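# About Hashmi

Hashmi is a small repair and spare parts workshop, and we love it here! We mend the everyday plastic things that usually get thrown out when one clip snaps or one knob goes missing – hoover latches, fridge shelf ends, pram buckles, the little foot off the bottom of a sewing machine.

Arsalan Afridi started the business in a rented room behind the shops at Fakden, with one bench and a biscuit tin full of odd bits he'd been saving since he was a teenager. The tin is still with us (nobody is allowed to sort it except Arsalan). These days we keep 781 different parts on the shelves and look after over 2000 repairs a year, and we still get excited when something comes in that we've never seen before.

Most of what crosses our tables is small, dark and a bit awkward to hold. You'd be surprised how much one black plastic part can look like another until you turn it over and find the rib or the notch that gives it away, so we spend a good deal of the day simply handling things and checking them against the drawings.
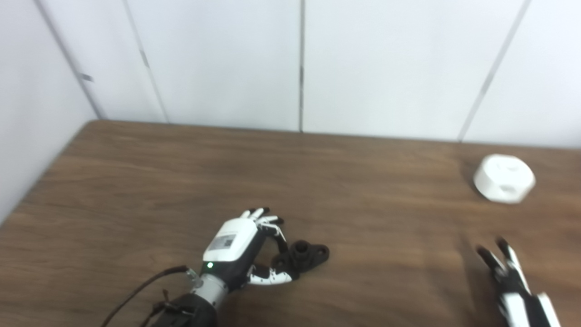
We like a plain table for this work, with one part out at a time and the tools put back before the next one comes along. It sounds fussy, but it's a lovely way to spend a morning, and it means your piece doesn't end up in somebody else's envelope.

If we haven't got the part you need, we'll try to find it. Our good friends at Plastis mould short runs for us, and Evau handles the older catalogue – 489 drawings so far, with a big box from last December still to go through. Radio dials are Arsalan's weakness, so expect a long and happy email if you ask about one.

## Sending us something

Pop the broken piece in a padded envelope with a note of what it came off, and the model number if you can read it. Please send every fragment, even the crumbs! We'll write back with a price before we start, and if we can't mend it we'll post it home to you.

You're very welcome to call in as well. The workshop is up the side steps at Fakden, through the green door, and we're open on weekdays from nine until four. Ring the bell twice, as the first ring often gets lost under the radio.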